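Modular standard for the club – 17 inch or wider end plates?

flirnisus
Posts: 876
February

So our club finally voted to build a portable N scale layout and I got volunteered to draw up the sections (I missed the meeting, my own fault). The Morton show only gives us a strip along one wall, so I was thinking 17 inches deep on every section, two main tracks, and a branch that climbs up to the Jorside quarry at the back. My question is whether 17 is enough. Once you put in two mains, a siding and a backdrop there isn't much left for scenery, and I'd hate to end up with a shelf full of track and one tree.

Anyone running something that narrow?

Nesma Kamel
Posts: 1406

We did 17 for years and it's fine! The trick is to let the mains wander. If you run them dead parallel to the front edge the whole thing looks like a diagram – put a long lazy curve through each section and only straighten out for the last few inches before the joint. Ours had a grain elevator, a creek and half a main street on it and people always guessed it was deeper than it was.

Weight is the other thing. I can carry a 17 inch section under one arm and open a door with the other hand. Try that with a 24.

mahrous_sub
Posts: 100

Going to disagree with Nesma here. We started narrow and regretted it by the second show. Kids lean on the front, so you lose the first couple of inches to whatever they can reach, and then the trains sit right up against the backdrop with their shadows on the sky. We rebuilt at 24 and never looked back. Yes they're heavier. Get a cart.

Also, what grade are you planning on that quarry branch? If it's climbing inside one section you're going to be running three cars and a prayer.

flirnisus

It starts climbing two sections back, so I think it's okay? I haven't worked it out properly yet. I was going to tape some track to a board, prop up one end and see what the little switcher can drag.

Adel Abou Zeid

Do the taped board test, absolutely, but do it on a curve too. My engines will pull nine hoppers up a straight grade all day long and stall with six on the curve. Same grade, same cars.

On depth I'm somewhere in the middle. I don't see why every section has to match. Fix the end plates at 17 so everything bolts together, then let people bulge out at the back wherever they want a town or a yard. Mine does that and it's the only one that gets photographed.

Nesma Kamel

Bulges are lovely until you have to stack them in the van, Adel. I have helped load yours.

Adel Abou Zeid

You dropped mine, as I recall.

Nesma Kamel

I set it down firmly.

mahrous_sub

Whatever you pick, please put the legs on before you argue about scenery. Ours were cut for a gym floor and the next hall had a slope to it. Threaded feet on every leg, and go longer than you think you need. And number the legs – they all look the same at six in the morning.

flirnisus

Okay, I'm leaning toward Adel's idea now, 17 at the joints and bulge if you like, with a rule that it still has to fit in the van. Threaded feet noted. What are you all using for the bolts between sections? I was going to use carriage bolts and wing nuts.

Adel Abou Zeid

Wing nuts are fine, just drill the holes oversize so you can nudge the sections into line. Clamp first, line up the rails, then tighten. And carry double the wing nuts, they roll under things.

jorside_jim

Been following this one, good thread. I'd vote wide myself, but I only have a spare room and don't have to carry anything. 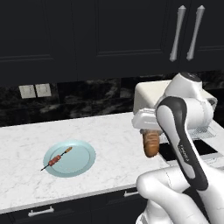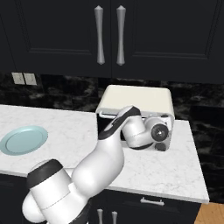 Kitchen renders, dark cabinets and white marble counter

mahrous_sub

Double the wing nuts AND a magnet on a stick. Let us know how the switcher does on that curve.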